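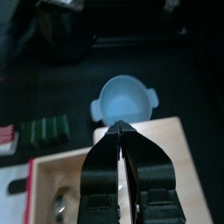

Hi everybody, and thanks for all the mail about play kitchens, I've got a whole folder of it now! I've been meaning to answer the question about cookware sizes since before the Selldale swap and kept putting it off, so grab a coffee. My short answer is go small, smaller than you think, and get handles on both sides. A little round one like the pale blue pot, with a stubby handle left and right, gets picked up by two-year-olds with both hands, the way you'd carry real soup. The long-handled frying pans in our old Gander set looked much more grown-up, and they spent their lives sticking out over the edge of the shelf and getting knocked off by elbows. I gave the last two away in July and have not missed them once.

Color is the other thing. I used to be a snob about this (all natural wood, all matching, very pretty, and the kids ignored half of it). Now I mix. I want the pieces that get cooked in to be a different color from whatever they sit on, and I want the food to be brighter than both. Stripes are great for food, by the way. Anything pink and white gets called cake in our house no matter what it was sold as, and then it's somebody's birthday for the rest of the afternoon.

On to storage, which is where most of the questions were. Our playroom and the rest of the apartment add up to 850 square feet, so I can't do the lovely floor-level bins people post. What I've got instead is one low shelf, a cupboard with a door that shuts, and a rotation. The full list is 117 pieces, counting every slice of the slicing fruit, and most of that lives in the cupboard. I put out a small table's worth at a time and swap it on Saturday mornings while the pancakes are going. The first week I did it my youngest stood there and asked where the kitchen went! By the second week she'd started telling me what she wanted on the menu.

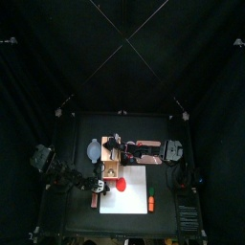

Setting up the table took me longer to figure out than the rotation did. I started by lining everything up neatly like a shop, and it got swept onto the floor in one go. What works better is spreading things out, with the big pieces toward the back and bare table left between them. A light blue bowl next to a pale wooden box is plenty for one side, especially if you tuck something small and silvery down in the open end of the box, where they have to go looking for it. I also like a plain sheet of white paper as a placemat. It costs nothing, the red things show up beautifully against it, and when it gets wrecked you put down another one. Please don't laminate it, I did that and it slides.

For the boxes themselves, I'd pass on anything with a lid. Ours came from Fasley, $15 each with the scuffed-corner discount, and I took the lids off the first night and put them in the closet, where they still are. Sand the inside edges a little. I did the outsides very carefully and forgot the insides, and guess which part the fingers go in.

Somebody also asked about washing. Plastic goes in the top rack, in a mesh bag or you'll be fishing lids out of the bottom of the dishwasher. Wood gets a wrung-out cloth and then stands on its end overnight on a towel. I don't oil ours.

I'm leaving the earlier message in underneath for those of you on the digest. My replies are below it.
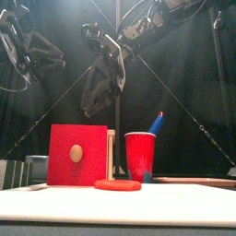 On Saturday a list member in Surdu wrote:

> We have a cup, a board, a stand for hanging things on and a heap of
> play food, and my son just moves all of it from one end of the table
> to the other. No cooking, no serving, nothing. Do I need to buy more
> pieces or put some away? He's nearly three. Also, does anybody bother
> with matching sets? My sister swears by them.

Put some away! Leave the cup and the board, pick a few foods, and hide the heap for a couple of weeks. Moving it all from one end to the other is perfectly good play at that age, mine did it for months (she called it "the truck"), so I wouldn't worry about the serving part yet.

On matching sets, your sister and I will have to disagree. We had an 11-piece one and the day the teapot went missing it bothered me far more than it did the kids.

If anyone has a spare teapot, any color, I'll pay the postage.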